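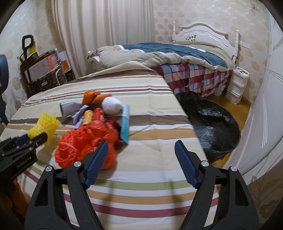 Hilo sobre percepción, que llevo desde febrero con ganas de escribirlo. En Womo (nuestro módulo de segmentación) el problema más bonito son los objetos deformables. Una caja tiene seis caras y ya está, pero una malla amarilla recogida y atada por el medio cambia de silueta con cada agarre, ¡y encima se ve el fondo a través! Sobre una tela de rayas, el modelo viejo se comía media malla y un trozo de raya.

2/ Lo que hemos cambiado: antes una máscara por fotograma y a rezar. Ahora propagamos la máscara con una ventana de 14 fotogramas y penalizamos los saltos de área. El parpadeo baja muchísimo.

3/ Datos: 1,009 episodios etiquetados, 142 reservados para validar. Los reservados son de habitaciones que el modelo no ha visto nunca.

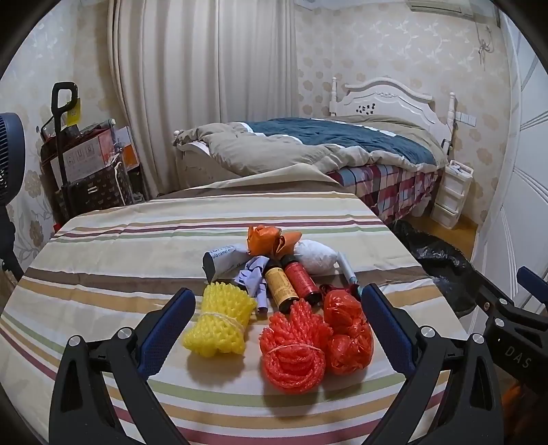

4/ Luego está el planificador, Sterkel. Recibe la máscara, busca la zona más estrecha y propone la apertura de los dedos. Con las bolsas arrugadas todavía duda bastante, porque "zona estrecha" ahí significa poca cosa.

5/ Latencia: 73 ms de punta a punta en el portátil. Me encanta ese número, lo miro cada mañana.

6/ Siguiente paso: incertidumbre por píxel, para que Sterkel sepa cuándo no fiarse. Si alguien ha probado algo así con plásticos translúcidos, ¡contadme!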